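**Countertop notes: small cups, utensil holders, trays**

*Collell Kitchen Bulletin, 21/03/2019*

The last issue covered drawers. Several readers asked about the pieces that stay out on the surface, so this item deals with those: short steel cups, upright utensil holders, wooden blocks, and flat trays or lids.

Short cups first. A straight-sided stainless cup with a small base is stable when full and easy to knock when it is not. On a hard, smooth top it also slides. Setting it on something soft spreads the contact area and stops most of the sliding. The pad should be wider than the cup. A lumpy pad holds well enough for a cup that is only parked there, but level it out by hand before pouring to a line.
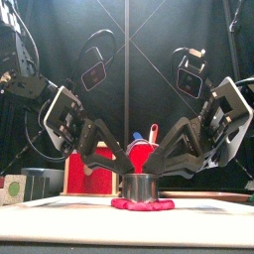 Polished steel is harder to read than brushed steel. Highlights on the wall hide the fill level, and fingerprints show within a day. Wash with plain dish soap, rinse, and dry with a cloth before water spots form. Do not use scouring powder on a polished finish. If a cup has already been scratched, keep it for measuring dry goods and move a better one to the table.

Rania Ghanem tested three pad types at the Darwish kitchen over 22 days. The closed-cell foam pad took up grease at the edges and was dropped from the test. The other two, a cork round and a ribbed rubber disk, were still in service at the end. Her sheet with the cleaning times is in the shared folder under "Surface pads, May" - the month is when the next round is due.

The back row is the second subject. Most counters end up with the same arrangement: tall things behind, flat things wherever they fit. The tall things should be behind, but order within the row matters too. A round holder with two utensils in it needs clearance on the side the handles lean toward. A handle that leans over the neighboring item will be caught when that item is lifted. Put a flat piece on that side, such as a tray or a lid, and leave the upright box or block on the other.
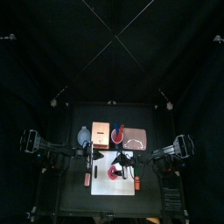 Hugo Pacheco uses a fixed spacing of 40 mm between items in the back row and 10 mm from the wall. The first figure lets a hand in with a cloth. The second lets air behind wooden pieces, which tend to darken along the bottom edge when they are pushed tight against a damp surface. Check the bottom edge first when buying a wooden piece secondhand.

Translucent trays and lids get lost on a dark surface. Store them on edge if there is a rack. If they must lie flat, give them one position and keep to it. Do not stack a bowl on a lid that has a curved face; the contact ring is narrow and the bowl will turn.

Color is useful for sorting utensils. At Julura the blue handles are for cold food and the red ones for hot, with one holder for both. It works as long as replacements are bought in the same two colors.

The full layout sheet is item 325 in the print list. Corrections go to Tala Shboul before the May issue closes.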